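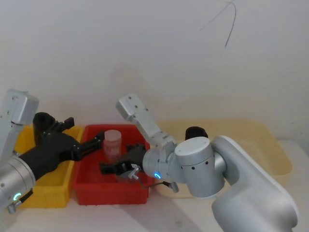
Unnamed comment on the last round: the yellow bin was down as "pass" while the ribs on its wall still had grit in them, and could whoever fills in the form please run a cloth down the grooves before ticking the box. Noted, and item 2 is reworded.

**Sorting bench, three bins — Stoltthorpe storeroom**
Form 42, to be used with the Tosari bin set

| No. | Item | Result | Comment |
|---|---|---|---|
| 1 | Bench top wiped, no sticky spots | Pass | Old tape residue near the wall came off with warm water. |
| 2 | Outer ribs of each bin clean to the touch | Pass | Yellow needed two goes. |
| 3 | Rims free of cracks and sharp burrs | Pass | Red has a rough spot underneath. Sanded. |
| 4 | Bins level, no rocking | Pass | |
| 5 | Bins in set order: yellow, red, cream | Pass | Order card from Morelli is faded — print a new one. |

Items 1 to 5 are done with the bins empty. Put the goods back before starting on item 6.

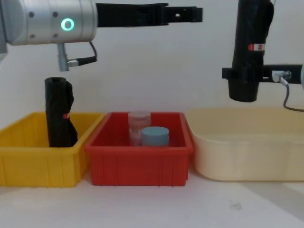 *Yellow bin with the black item standing upright, red bin next to it.*

| No. | Item | Result | Comment |
|---|---|---|---|
| 6 | Tall items stand without support | Pass | Gave it a push at the top, it came back. |
| 7 | Labels readable from the front | Partly | Folds in the black wrap hide part of the red-and-white label. Turn or flatten. |
| 8 | Nothing wedged between bin walls | Pass | |

On item 6, the limit is still the one on the Veveck shelf card: anything over 290 mm goes on the floor rack. Please measure. Two people have passed things by eye and both were over. 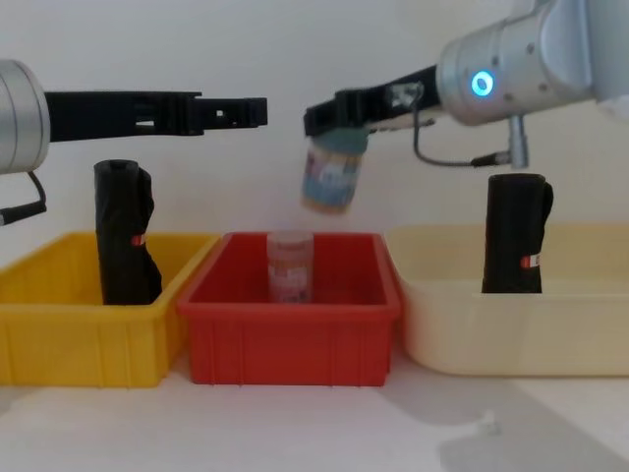

Page last changed: July 17, 2021

Jars get their own section now. They used to sit under "small goods" and the lids were being skipped.

- **9. Lids screwed down evenly.** Pass. Check the jar with the teal-blue lid as well as the pale-lidded one in the red bin. A cross-threaded lid feels tight and still leaks.
- **10. Jar outsides clean and dry.** Pass.
- **11. Jars upright in the bin, not on their side.** Pass. Leave a finger's width to the wall so they can be lifted out.
- **12. Printed labels not peeling.** Pass. One corner pressed back down. If it lifts again, relabel.
- **13. Stock number written in the log.** Fail. Entry 154 has no bin color against it. Fill in before the next round.

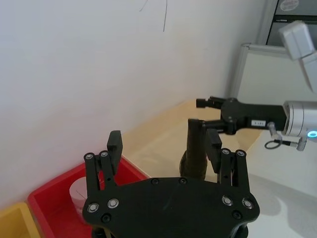 *Dark upright item, red bin to the left.*

- **14. Tall item checked on all sides.** Pass. Look at the lower part too — scuffs from the bin floor start there.
- **15. Loose cords, ties and straps tucked in.** Pass.
- **16. Bin floors swept after goods are lifted.** Not done. Brush was missing from its hook.

Open points: items 7, 13 and 16. A round with more than 3 open points is repeated in full, so this one stands. Next full round is in October. Spare bins are on the Tosari pallet by the back door, yellow and red only. Cream has to be ordered.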